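Lists > Tamley Home Roasters and Spice Growers > Archive > December
2 min read

Re: Storing whole cumin and nigella over winter

Everaldo Bastos wrote:
> I bought too much seed again. I have 400 grams of cumin and a
> smaller bag of nigella from Seyoum, and the pantry shares a wall
> with the boiler. Last year's lot had no smell left by spring. Do
> people freeze theirs or is that a bad idea? Also, is it worth
> toasting it all now and getting it over with?

Everaldo,

I would not toast it all now. Toasted seed goes flat much faster than raw seed, and once it is ground you have maybe a couple of weeks before it tastes like dust. Toast what you need for the week and leave the rest alone.

Freezing is fine if you do it in small bags. The trouble comes when you keep opening one big bag in a warm kitchen and moisture gets in. I split mine into bags of about 30 grams, press the air out, and put all of them in one tin in the freezer door. When I take a bag out I leave it shut on the counter until it reaches room temperature. After that it goes in a jar and does not go back. 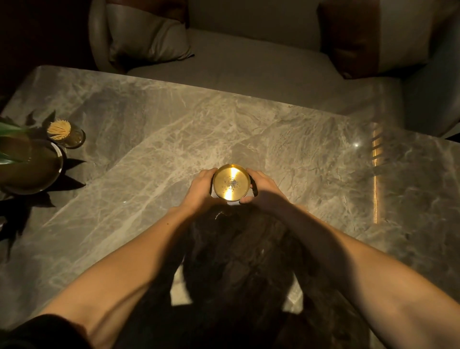

The boiler wall is probably what did it last year. Ours was the same in the old house. I moved the jars to a low cupboard on the north side and the fennel kept its smell for 12 months, which it had never done before. If you have no cool cupboard, the bottom of a coat closet works. Keep it away from anything with mothballs.

For nigella I don't bother with the freezer. It keeps well in a dark jar with a tight lid. Rub a pinch between your fingers every month or so, and if you have to hunt for the smell, use it up on bread.

Prorklow still sells the small jars with the rubber seal, in boxes of 3. The Urkon ones look the same but the lids warp in the dishwasher. I have thrown out most of mine.

One more thing about buying from Seyoum. Ask which sack it came from. They had old and new crop side by side when I was there, and the price was the same. The new crop was noticeably greener and worth waiting for.

If you want to get rid of some of the cumin I can take a bag or two off you at the next swap. I have more coriander than I can use.

Ruth

4 comments | 2 shares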